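Visit report: Idby open day, tableware and surfaces 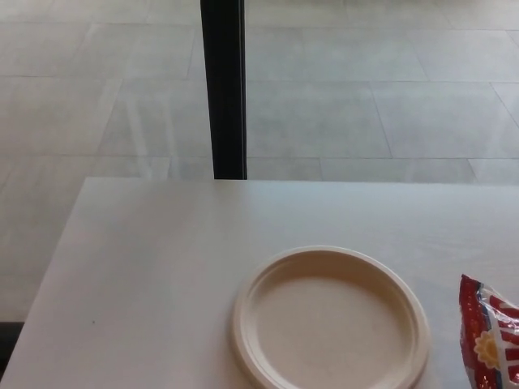 I went to the Idby open day on 28th October with two questions from our own canteen refit. The first was whether molded pulp plates have improved enough to replace the coated paper ones we buy now. The second was whether a matte white tabletop is a sensible choice for a room where people eat at all hours and wipe up when they remember to.

Idby occupies the back half of a former print works. Visitors sign in at a side door and follow a painted line past the stores to the demonstration area. Registration took 7 minutes, most of it spent finding a pen. The day was split into a talk, a walk around the forming room, and an open period at the tables in which visitors could handle the products and ask questions. Coffee was in the corridor.

The talk was given by Pádraig Lenihan, who runs the forming side. He kept to process. Fiber arrives as dry sheet, is broken up in water, and is drawn onto a mesh former by vacuum. The wet blank then goes to a heated press, where most of the remaining water leaves and the surface takes its finish. A plate with a slightly fibrous face has been pressed against mesh on that side, or pressed for less time. A smoother face costs more press time and therefore more money. He showed samples of both and passed them along the rows. The difference is easier to feel than to see.

The rim received more attention than I expected. On a flat-edged pulp plate, the base sags when the plate is picked up one-handed with food on it. A raised and rolled rim stiffens the whole plate for very little added fiber. The recessed base also helps, as it keeps sauce off the rim. Lenihan said that complaints about pulp plates are nearly always about bending, and that soaking through comes a distant second. Our own complaints book says the same.

The forming room was running one press of the two. Noise was moderate, and conversation was possible at the far end. The room is warm and noticeably humid, and the floor drains were all clear. Finished plates come off in stacks and are packed in sleeves of 100 by hand. The batch card on the bench read 2384, which is a batch number and gave no information about quantity. I asked about reject rates and was told they vary with the fiber. No figure was offered.

The open period was the most useful part. The plates were set out on large white tables with a smooth matte finish, supplied by Galindo. Rutilio Pacheco from that company was present to answer questions about the tops. He recommends an off-white over a pure white for dining rooms, on the grounds that a pure white looks gray under older lighting. Crumbs and specks show plainly on either. He regards this as a benefit, because a table that hides dirt gets wiped less often. I am less convinced. Our staff already wipe the tables, and a top that shows every crumb between wipes will generate remarks.

Glare was low. I moved along the length of one table with a plate in hand and found no position where the surface threw an uncomfortable reflection. A cream plate on an off-white top is a weak contrast, however. The edge of the plate is visible mainly by its own shadow. For a general canteen this hardly matters. For anyone with poor sight it does, and I would want a darker tray or mat in the range before ordering. Pacheco noted the point and mentioned that Husley make a gray tray that fits the tops. I have not seen it.

I tested one plate with water from the corridor tap. After roughly 7 minutes the base was still firm and the underside was dry to the touch. This was cold water and an unladen plate, so it proves little. Hot, oily food is the condition that matters, and no hot food was served. Lenihan agreed to send a sleeve for us to try with a normal lunch.

Prices were available on request only. Delivery is handled by Zerkico, with a lead time that was quoted in September as three weeks and has apparently not changed. Storage deserves a check before we commit: pulp plates stack less tightly than coated paper, and our cupboard is already full.

Parking is at the rear of the building and is limited. The entrance has one step and no ramp on the side used for visitors, although the loading door is level and can be opened on request.

Actions from the visit: trial the sample sleeve with hot food, obtain a tabletop offcut from Galindo and leave it by the microwave for a week, and measure the cupboard.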